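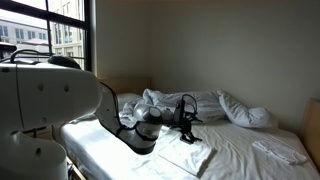 **Sulutetti — base game, second printing**

Back in stock. 154 copies landed, that's all we get until August.

Tile laying and light bidding for 2 to 4 players. You're running ferries between the islands, picking up cargo, trying not to get stuck on the wrong side when the ice closes. Plays in 75 minutes once everybody knows it. First game, give it two hours, the scoring takes a bit to click.

Designed by Kamarul Rondonuwu, same person who did Plesness. If you liked the auction in Plesness you'll know where you are. Shorter game though, and a lot meaner in the last two rounds.

## In the box

- 164 cardboard tiles (harbor, channel, open water)
- 23 wooden ferries in four player colors, plus the neutral ones
- 11 ice markers
- Cargo cubes, one bag
- Bidding cards, linen finish
- Four player boards — thicker than the first printing
- Score pad
- Rulebook, English only

No plastic insert. Cardboard divider, tiles go in the long side. Stand them up, they don't fit flat. If you sleeve the bidding cards the lid still closes but only just.

## What changed from the first printing

Player boards are thicker, see above. The old ones warped for a lot of people.

Green and blue ferries were too close in color. Blue is now a much darker blue. Colorblind players told us the harbor icons were fine but the cargo cubes weren't, so the cubes now come in different shapes too. Yes we still call them cubes.

Rules for the tie break in a blind bid got rewritten. Page 6. Old rule was: highest remaining coin wins. New rule: whoever is further back on the score track wins, and if thats tied too, nobody gets the tile and it goes under the stack. You can play it this way with a first printing copy, nothing on the tiles changed.

Two typos fixed on the player aid. Probably two new ones.

## Will it fit my group?

Best at 3. Really good at 4 if people don't mind waiting a little between turns. Two player uses the neutral ferries and it works ok, more of a puzzle, less shouting. There's no solo mode in the box.

Ages 12 and up on the side of the box. A 10 year old who plays a lot of board games will be fine with the rules, might not enjoy getting iced in on the last turn by a grown-up.

Not much text on anything once the game is going. Icons on the tiles, numbers on the cards.

## Riis expansion

Sold seperately. Adds a fifth player, the lighthouse tiles and a second way to score cargo. Needs the base game, either printing. Back of the new lighthouse tiles is a touch lighter than the first printing tiles, so use the draw bag if you're mixing them. Bag comes with Riis, not with the base game.

Don't start with it. Get three or four plays of the base game in first.

## Ordering and shipping

Ships from the Grornwood warehouse. Orders in before noon go out the same day, otherwise next working day. Base game and Riis together go in one carton — one shipping charge.

Big box so it won't go through a mail slot. Someone needs to be home, or pick the collection point option at checkout.

Preorders from the first wave have all been sent. If yours hasn't shown up, write to us with the order number and we'll chase it.

## Missing or damaged parts

Punch everything before you toss the empty sheets. The small ice markers stay stuck in the corner and most "missing" ones are in the recycling.

Really missing something? Use the parts form, tell us which printing (bottom of the box, left of the barcode) and what you need. Tiles and wood we can send for free. Player boards we only have for the second printing. Dented corners on the outer box we don't replace unless something inside got hurt too, sorry.

Page updated 19/05/2020. Stock count updates on its own.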